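Product shots at home: lighting small things on a table

You don't need a studio to photograph items for a sale listing. A table, a window and a sheet of foam board will cover most of it. I use an old Demirtaş tripod and a 12-inch square of board.
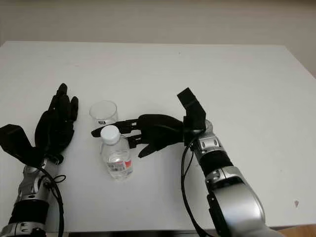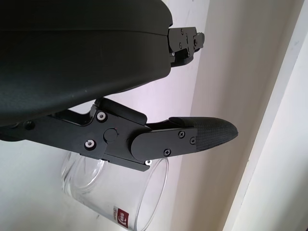 Start with the light. Put the table side-on to a window and turn off the ceiling lamp, or the two colors will mix. Stand the foam board opposite the window to fill the shadows. Matte black plastic soaks up light and still shows every scuff, as on the black housing in the second photo, so wipe it with a dry microfiber cloth first and add half a stop of exposure. A white tabletop fools the meter the other way — it comes out gray unless you add a full stop.

Lock the focus on the front edge of the item. Use the two-second timer so your finger doesn't shake the camera.

Comments (3)

Does the foam board have to be white? I only have silver.

Silver works but it's harsh. Move it back about 12 inches.

Tried this with a Bronora lamp at 9 p.m. and no window. Fine once I taped baking paper over it.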